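Teluddale Repair Group – Minutes of the December Meeting

December 11, 2020
By Liudmyla Kovalchuk
4 min read

Chair: Caoimhe Carroll
Minutes: Liudmyla Kovalchuk

1. Minutes of the last meeting

Agreed with one correction. Under item 5, "Collano" should read "Aebischer". The Collano order was dealt with separately.

2. Desktop computers

Caoimhe reported on the desktops that came in from the Damel office. They are to be checked, fitted out and passed on to households in Teluddale that have asked for one. The waiting list is longer than the supply and will stay closed until March.

The meeting looked at the inside of an open machine. The processor is in its socket and there is a graphics card in place. The memory slots are empty. Caoimhe would like to keep the graphics card where it is for now. Liudmyla thought a household machine could do without it and that the card might be more use in the drawing class. Left open until we know what the class needs.

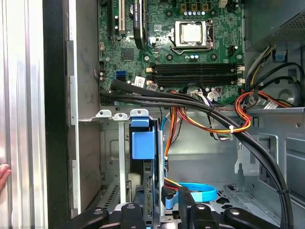 Motherboard with the processor in place and four empty memory slots.

Memory: agreed to buy used modules from Aebischer if the price is the same as last time. Caoimhe will confirm the type before anything is ordered. Last time we bought the wrong kind and could not return it. No more than two modules per machine for now.

Cables: Liudmyla asked that cable bundles be left tied where they are already tied, unless a part has to come out. Agreed.

3. Power supplies

There was some discussion on whether to replace power supplies as a matter of course. Caoimhe was against it. Her view is that a supply should be tested and kept if it passes, and that the money is better spent on memory and drives. Liudmyla agreed, but asked that the details on the label be written on the job sheet before the side panel goes back on.

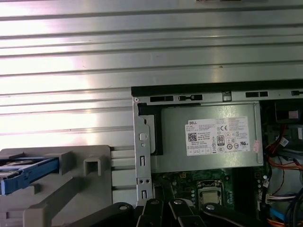

Power supply with its label, Dell, 80 and CE marks showing.

Agreed:
– Power supplies stay in if they pass the test.
– Label details go on the job sheet.
– No one opens the power supply itself. Failed units go to the recycling cage whole.

4. Screws and small parts

Case screws are again being mixed in with drive screws. Liudmyla will label the trays. Caoimhe has a box of lidded pots from Collano that can be used for jobs left overnight.

5. Drives

All drives are to be wiped before a machine is passed on, including those that Damel says were wiped already. The wipe takes around two hours on the older drives, so they should be started first thing. Caoimhe will print a sign for the bench – a machine was switched off halfway through last month.

6. Any other business

The job sheet needs a line for the name of the person who did the final check. Liudmyla will change the form and print new copies.

The side door sticks in cold weather. Caoimhe to report it again.

Actions

Caoimhe: confirm memory type, get a price from Aebischer, print bench sign, report door.
Liudmyla: label trays, update job sheet, ask the drawing class about the graphics card.

Next meeting to be arranged by email.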